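Zorer - Equipamento para manuseamento de têxteis

Célula de bancada Besier de dois braços
Página do produto, preços e planeamento da compra

A Besier é uma célula de bancada com dois braços e pinças paralelas, destinada a empresas que separam, arrumam ou embalam artigos moles: bonés, chapéus, panos, luvas. É vendida montada sobre estrutura de perfil de alumínio preto e assenta num tampo de madeira maciça ou num tampo que o cliente já tenha, desde que esteja nivelado.

Artigos com aba e copa são dos que dão mais trabalho a orçamentar. O peso é pequeno, mas a forma muda de cada vez que a peça é pousada. Por isso pedimos sempre amostras reais antes de fechar uma proposta, incluindo as caixas onde as peças chegam e as caixas onde têm de ficar. 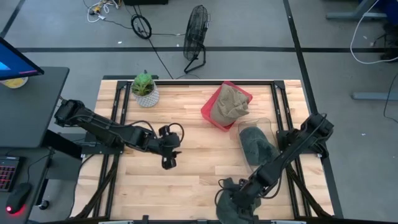
O prazo de entrega da célula completa é de 6 semanas a contar da confirmação da encomenda. As pinças e os cabos de substituição saem do armazém de Jenmont e costumam chegar mais cedo. Encomendas confirmadas em março ficam sujeitas ao inventário anual e podem sofrer atraso.

O que está incluído
Dois braços com pinça paralela
Estrutura de perfil com calhas laterais
Passagem de cabos ao longo das calhas
Software de controlo Sivakumar, licença para um posto
Montagem e 2 dias de formação no local

O que não está incluído
Monitor, teclado e rato
Caixas e recipientes de trabalho
Tampo, salvo pedido
Ventilação da sala
Marcação do pavimento

Convém somar estes pontos logo no primeiro orçamento. Theano Antoniadis, que acompanha as instalações, recomenda reservar espaço para uma secretária encostada à célula, com tomada própria. Muitos clientes deixam o posto de controlo para o fim e acabam com o ecrã longe da mesa - depois é preciso refazer a passagem dos cabos.

Medidas e instalação
O tampo de referência tem 186 cm de comprimento e fica a 73 cm do chão. A estrutura é aparafusada em quatro pontos. O pavimento deve ser plano, de preferência betão. Deixe passagem livre dos dois lados da mesa para a manutenção dos braços. A alimentação é monofásica e não é necessário ar comprimido.

Escolha das pinças
A pinça de série serve para tecido dobrado, abas e bordos. Para sarja grossa e costuras salientes existe um par de dedos mais largos, com revestimento de borracha, vendido à parte. Os dois conjuntos trocam-se sem ferramentas especiais. Em caso de dúvida, encomende primeiro os de série e envie-nos três ou quatro peças da sua produção. O ensaio é gratuito e o relatório indica que dedos foram usados em cada peça.

Para bonés, diga-nos também como a peça deve ser agarrada. Pegar pelo topo da copa e pegar pela aba são movimentos diferentes e o tempo de ciclo orçamentado muda de um para o outro.
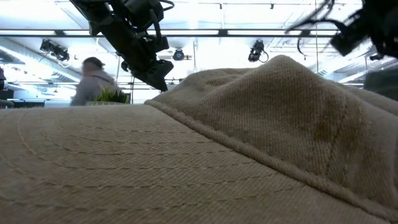
Compra, aluguer e custos anuais
A célula pode ser comprada ou alugada por um período mínimo de seis meses. No aluguer, a manutenção está incluída e as rendas pagas são descontadas em parte se o cliente decidir comprar. Na compra, conte com uma revisão por ano, a renovação da licença e um jogo de dedos de reserva. Os cabos exteriores são peças de desgaste e não estão cobertos pela garantia.

Pedidos de proposta: Nerea Alcaraz, departamento comercial
Questões técnicas e envio de amostras: Vinzenz Hofstetter

Condições válidas desde 5 de outubro de 2022. Preços sob consulta, sem IVA e sem transporte.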